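About Gellska

Hi, I'm Colm Geraghty. I started Gellska with Dinesh Howlader after we'd both spent too long fixing other people's gripper recordings, and we now write the house rules that teams follow when they collect handling data for home robots. Dinesh does the hardware checks. I do the arguing (and most of the typing!).

Our rulebook is called Trolludik. It started as 3 pages taped inside a cupboard door and it's grown to 40, which I'm a bit embarrassed by, but people keep sending us good questions and the answers have to go somewhere. The bits we get asked about most:

Start every take with the jaws fully open and both pads in view.
Look over the pads and pivot screws every 10 takes, and write it down even when nothing's wrong.
Work in rooms people live in, and leave the furniture where it is.
Ask before you touch anybody's stuff, and put it all back.
Never delete a failed grab. Label it and keep going.

Soft things get their own chapter, because fabric folds and snags in ways a plastic block never will. Dinesh rewrote that one in June and it's far better than mine was.
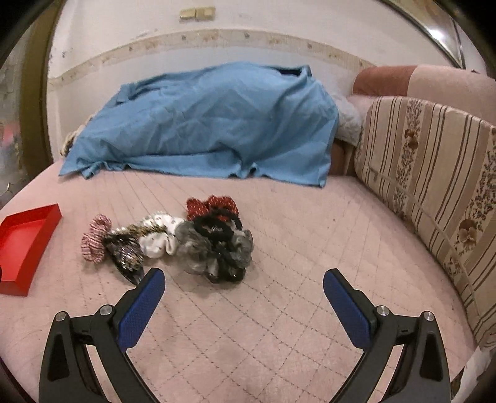

Jaws open, pads facing, scrunchies next: soft goods work on a pink quilted mattress.

We've read through nearly 359 session logs so far, and we still love getting new ones. If your team is writing its own rules, send us the draft, messy is fine. Mornings before 10 are best for a call.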